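Start | Kolumne | Unterwegs | Archiv | Kontakt

Zuletzt aktualisiert: im Juni

Juni, von O. Lytvynenko

Ein gutes Wort für die rechte Spur

Es gibt Sätze, die ich auf Familienfeiern nicht mehr hören kann, und einer davon lautet: »Die Autobahn ist ja nur noch ein Lkw-Parkplatz.« Gesagt wird er meistens von jemandem, der gerade ein Stück Kuchen isst, dessen Mehl, Butter und Kirschen samt und sonders in einem Lastwagen gefahren sind, und der zehn Minuten vorher erzählt hat, dass sein neues Sofa leider erst nächste Woche geliefert wird. Ich sage dann nichts, ich bin ja zu Gast. Aber ich schreibe es eben hier auf, und ich bitte um ein wenig Geduld, ich komme schon noch zum Punkt.

Ich fahre seit vielen Jahren dieselbe Strecke, von Prellholm hinunter zu meiner Schwester und wieder zurück, und ich habe in dieser Zeit ungefähr jede Gemütslage durchprobiert, die man hinter einem Lenkrad haben kann. Früher war ich einer von links. Ich kannte jede Steigung, an der die Laster langsamer werden, und jede Stelle, an der man vorher noch schnell vorbeikommt, und wenn ich ankam, hatte ich einen steifen Nacken und schlechte Laune und war, ich habe es einmal nachgerechnet, 18 Minuten früher da. Meine Schwester hat davon nie etwas bemerkt. Der Kaffee war sowieso noch nicht fertig.

Heute fahre ich anders, und das liegt, so komisch es klingt, an den Rückseiten. Wer sich Zeit lässt, fängt an, die Hecks zu lesen wie andere Leute die Zeitung im Wartezimmer. Da steht ein Firmenname, darunter etwas Kleingedrucktes, das man auf die Entfernung ohnehin nicht entziffern kann (und bitte auch nicht entziffern soll, denn dann ist man zu nah dran!), und schon denkt man sich eine halbe Geschichte dazu aus. Ist da Gemüse drin? Sind es Matratzen? Bei der Spedition Cemov, die bei uns in der Gegend viel fährt, habe ich mir jahrelang eingebildet, es müsse Porzellan sein, weil die Fahrer so sanft bremsen. Es waren Ersatzteile für Melkanlagen. Ich war ein bisschen enttäuscht und habe mich dann doch gefreut, denn irgendwo stand jetzt ein Bauer, der auf genau diese Kiste wartete.

Und damit bin ich beim eigentlichen Anliegen. Wir reden über den Verkehr immer so, als bestünde er aus uns selbst und aus lauter Hindernissen. Dabei reicht schon ein ganz gewöhnlicher Blick durch die Windschutzscheibe: Wald auf beiden Seiten, heller Himmel, rechts ein weißer Kofferlaster mit der Aufschrift SALVANA und einem weißen S auf rotem Grund, weiter vorn noch ein heller Kasten, dazu ein kleiner dunkelgrauer Wagen in der Mitte und ein weißer Transporter mit rot-weißen Warnstreifen am Heck. Mehr Alltag geht kaum, und ich finde, man darf das ruhig einmal mit Wohlwollen ansehen. 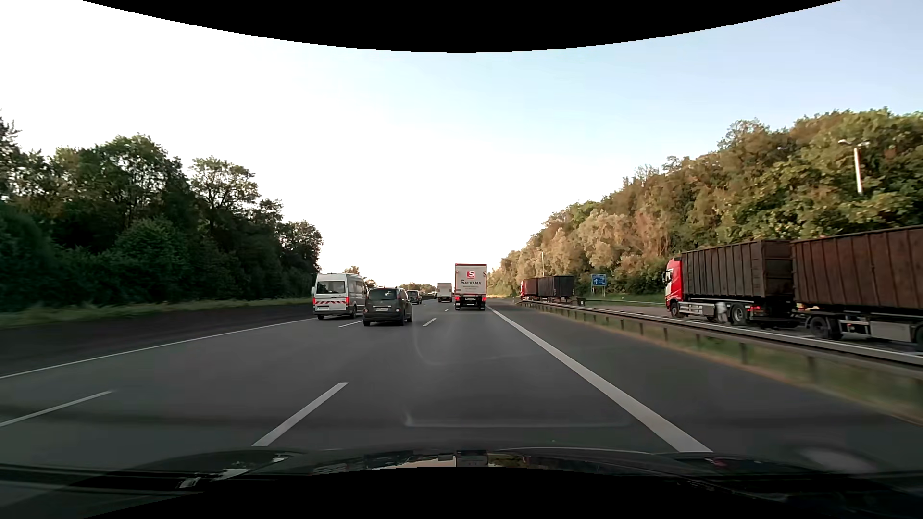
Was ich mir wünschen würde

Zunächst einmal Abstand, und zwar reichlich. Ich weiß, dass das nach Fahrschule klingt, und ich weiß auch, dass die Lücke, die man vor sich lässt, gern von einem anderen gefüllt wird. Na und? Dann lässt man eben eine neue. Ich habe mir das mit Mitte 40 angewöhnt, was reichlich spät ist, und seither höre ich beim Fahren wieder ganze Hörbücher und weiß hinterher sogar, wie sie ausgegangen sind.

Dann wünsche ich mir, dass wir beim Einscheren und Auffahren ein wenig großzügiger werden. Ein beladener Lastwagen fährt sich nicht wie ein Kleinwagen, und wer einmal in einer Fahrerkabine mitgefahren ist, vergisst das so schnell nicht wieder. Ich durfte es einmal bei der Firma Cuveseo, einem kleinen Möbeltransport, eine Tour von 30 Kilometern, und ich habe auf dem Beifahrersitz mehr mitgebremst als in meinem ganzen Leben zuvor.

Und schließlich, das ist mir fast das Liebste, wünsche ich mir weniger Gerechtigkeitssinn auf der Autobahn. Wer wen zuerst behindert hat, wer hätte warten müssen, wer hier eigentlich gar nicht hätte überholen dürfen, das alles lässt sich bei Tempo hundert nicht klären und auf dem Rastplatz auch nicht. Natürlich ärgere ich mich noch immer, wenn sich zwei Laster endlos nebeneinander den Berg hinaufschieben. Ich schimpfe dann auch, laut sogar, ich sitze ja allein im Auto. Danach drehe ich das Hörbuch ein Stück zurück und fahre weiter.

Im nächsten Monat geht es an dieser Stelle um Thermoskannen.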